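Filed under: Training & Nutrition > Book Excerpts

By Hanan Sayegh
March

Chapter 2: Eating Enough to Get Strong

When I opened my first gym on Clilden Street, I had a member who trained harder than anybody in the building. She was in at 6 a.m., she never skipped her warm-up, and she wrote every lift down in a little green notebook. After a whole winter her squat had gone up by almost nothing. She was furious with me (fair enough, she was paying me!) and she wanted a new program.

I asked her what she'd had for breakfast. Coffee. Lunch was a salad she ate standing up. Dinner was whatever was left over once the kids were fed. I didn't change a single thing in her program.

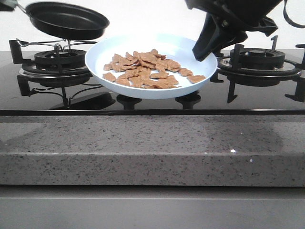 Figure 2.1 Food on a plate between two burners.

In Chapter 1 we talked about training stress, the work you ask your muscles to do. This chapter is about the stuff you build with afterward. We'll start with energy, move on to protein, and save supplements for the very end, where I think they belong.

So, energy first. Your body spends calories just keeping you alive, then it spends more on walking to the bus and picking up laundry, and then there's training on top. I once worked with a rower named Riedl who logged 3,786 calories on his hardest day and still woke up hungry at night. My mother would gain weight reading that number out loud. Both of them are perfectly healthy people, so please don't borrow anybody else's total!

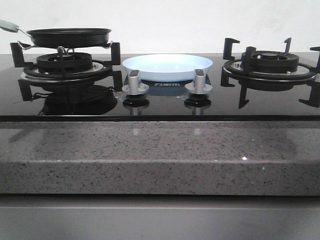 Protein is where most of my beginners get stuck, and usually they're eating nearly all of it at dinner. I like to spread it out, with roughly 30 grams at each meal as a starting point for an average-sized adult. You don't need fancy equipment to pull this off. A small frying pan and a shallow bowl, like the ones on the stove in the photo, will get you through most of the meals in this chapter. Eggs, beans, a bit of chicken, some tofu if you like it (I've come around). Cook it, eat it, write it down for a week, and bring that week to the exercise at the end of Section 2.

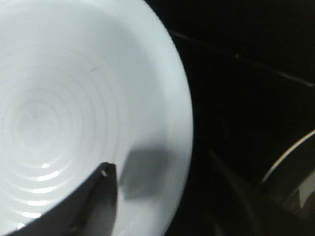

ZALLDEN, March

I'm writing this part at my sister's kitchen table, the morning after a talk I gave to the Mornon running club. The first question was about carbs. It's always about carbs! One fellow had cut them out completely and couldn't work out why his hill repeats felt so awful, and half the room started nodding along. We'll get to him in Section 2.1, along with oatmeal, rice and what I eat before a long session.

We use cookies to remember your reading preferences. Accept all | Manage settings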